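Painting the Front Room: Where We Have Got To

Readers of the last newsletter will remember that the front room at Jillulwood was going to be painted "in the near future". We have since moved into the far future and I can report that one wall has been sugar-soaped. The other three are considering their position.

The present colour went up 16 years ago and was called Barley. It was a perfectly decent colour then. It has spent the years since behind a radiator, a row of coat hooks and the piano, and when we pulled the piano out in December we found a Barley piano on the wall behind it, several shades brighter than anything else in the room. Two people said it looked rather nice and could we do the whole lot like that. I explained that this was the colour we already had. They said in that case they'd prefer something else.

So we asked everyone what they wanted, which I now think of as the good old days. Slips of paper went in the biscuit tin by the door, 65 of them came back, and I sat down with a pot of tea and sorted them into piles. The largest pile was blue. Within blue there was pale blue, proper blue, sea blue, "a blue but warm", duck egg, and one slip reading only "NOT duck egg" and underlined so hard that it had gone through. The second largest pile was green, and at least half of those turned out to be describing the same colour as the first pile.

I had not appreciated how much ill feeling there is on the border between blue and green. Families are split. Teal seems to be where most of the fighting happens, as it is blue if you like it and green if you don't.
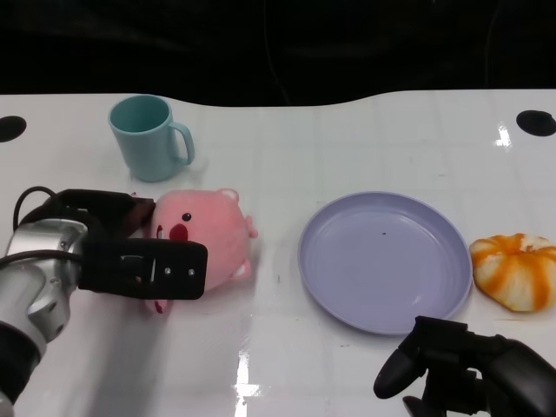

Joris Stevens would like it known that he has been painting his own hallway the same blue-green for years and has never had a complaint, that what people call it is neither here nor there, and that the thing to worry about is the light. A north-facing room will turn any blue to slate by three in the afternoon, he says, and if we go ahead without trying a big patch on each wall we will have only ourselves to blame. He adds that he told us this last time.

He did tell us last time. Hence the patches.

For the patches I went to Trorkeria in Mernville, which has the paint counter at the back past the garden hoses. They gave me the full card from Magbanua, and the full card from Magbanua has 1183 colours on it. It folds out like a road map and, like a road map, it will never fold back. I would urge anyone thinking of doing up a room to look at no more than one page of it. I looked at the lot over a weekend and by the end I was unable to tell you with any confidence whether our cat was grey.

The names are no help at all. I wanted a soft blue and was offered Harbour Gossip, Second Thoughts and Quiet Uncle. There is a white called Draught. There are also, in the same row, Draught II and Late Draught, and I held all three against the window frame for some time and I do not believe in at least one of them.

We came away with four tester pots. I'd like to thank the young man on the counter, who asked me what the room was used for. I said whist, toddlers, yoga, the fuchsia people, a choir and occasionally sitting down. He thought for a while and suggested wipeable.

The purples

A smaller group, and I say smaller only in number, has been holding out for lilac or lavender. Their case was put to me outside the chemist's and again, at greater length, inside the chemist's. It is a restful colour. It goes with grey carpet, and we have grey carpet, though we didn't when we bought it. It is kind to the complexion, and given the strip light in there I felt this point had some force.

Against that, a pale lavender is a slippery thing to get right in a big room. On a small object it looks fresh and clean. Over four walls and a chimney breast it can drift towards hospital, or towards the inside of a very old handbag. One of our tester pots is a lavender, and it has been painted next to the blue-green one beside the door so you can see how they get on together. I think they get on better than their supporters do.

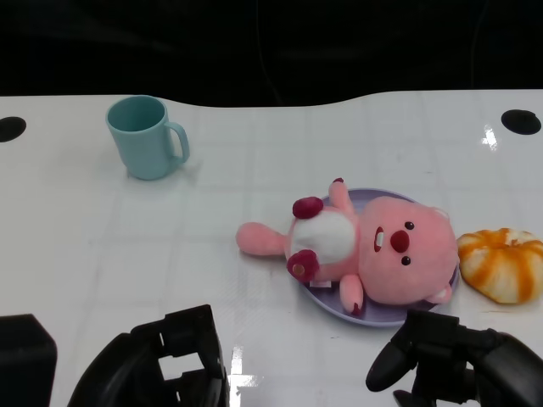

How to look at the patches

There are four patches on each wall, done in two coats, numbered in pencil. Please look at them in daylight and again with the lights on, and then write the number you like on a slip and put it in the tin. Please do not write on the wall. I know it is going to be painted over. It sets a tone.

Please also do not paint your own patch. There are now five on the window wall. The fifth is a sort of mustard and I have a fair idea who it was, as she has it on her garage.

If you come to whist you will find that the patches behind the tea hatch look darker than the rest. They are the same paint. It's the hatch. I have been asked this so often that I've put up a notice, and I have now been asked whether the notice could be in a nicer colour.

Pink

I had hoped to get through the item without pink. The toddler group has asked for it, or rather the toddler group's parents have asked for it on the toddlers' behalf, and I have my doubts about whether the toddlers were consulted. Pink got six slips in the tin, four of them in the same handwriting.

Still, pink is due a fair hearing. The last pink room I remember liking was my aunt's dining room, which was a dusty, plastery sort of pink with brown furniture in it, and at night with the lamps on everybody looked ten years younger and slightly drunk. Some of them were. The pinks that go wrong are the ones that are too pleased with themselves, and you can't spot those on a card because on a card they are the size of a stamp.
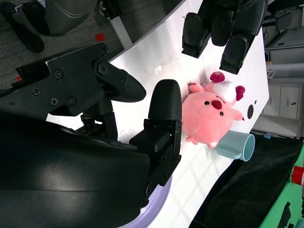

Pink, with darker ears

Remedios Galang has offered a middle way, in which the walls go blue-green and the woodwork goes pink. I laughed when she said it and have been thinking about it ever since. It would mean the skirting, the picture rail and both doors, all in gloss, and someone would have to lie on the floor to do it, and I am looking at the younger end of the membership here.

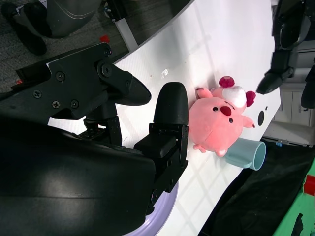
Woodwork does raise the question of how far apart two colours have to be before they look as if you meant it. Our present skirting is one shade off the walls and has always looked like a mistake. My own feeling is that you want either an exact match or a good big jump, and the jump can be within the same colour. The plush pig has it about right, with a plain pink body and then magenta for the ears, and a bit of white on top to stop it getting stuffy. Scale that up and you have pale walls, strong doors and a white ceiling, and I'd be quite happy to play whist in it. I would leave out the dark red nose, though the fireplace is there if anyone feels strongly.

Practical matters

The piano is in the middle of the room under a sheet and will be staying there. The choir have been very good about walking round it. Please don't put cups on the sheet, as it is not as flat under there as it looks.

We have rollers and trays. We are short of masking tape, old curtains and anyone who can reach the picture rail without a chair. If you have half a tin of white emulsion in the shed, thank you, we have been given nine half tins of white emulsion and they are all different.

Slips in the tin by four o'clock on the day of the plant swap, please. If it comes out as a tie between blue and green I shall buy the one in the middle and tell each side they won.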